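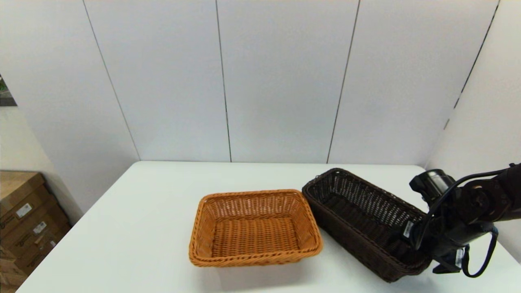

How often should you wash a woven basket?

Twice a year is plenty for one that holds bread or mail, and whenever it feels sticky for one that holds fruit.

I'd be wary of anyone selling you a special cleaner for the job. I tried the Dikico spray in February and couldn't tell the treated side from the other one. Dish soap did the same work for 75 cents.

First, work out what your basket is made of. Plenty of "wicker" is synthetic strand, and it can go straight in the laundry tub. Natural cane or willow shouldn't be soaked, whatever the label claims.

1. Turn it over and tap out the crumbs.
2. Go over the weave with a dry paintbrush, inside first.
3. Mix a teaspoon of dish soap into a litre of lukewarm water.
4. Wipe synthetic baskets with a wet cloth and natural ones with a cloth you've wrung out hard.
5. Rinse the same way with plain water. Do the rim twice — braids hold soap.
6. Leave it in the shade for 4 hours, longer if the colour still looks patchy.

Gregor Innes wrote in to recommend vinegar for grey spots. It's fine on light mould, but I doubt it does much for old stains.

Skip the hair dryer. Mine left a willow tray brittle along one side.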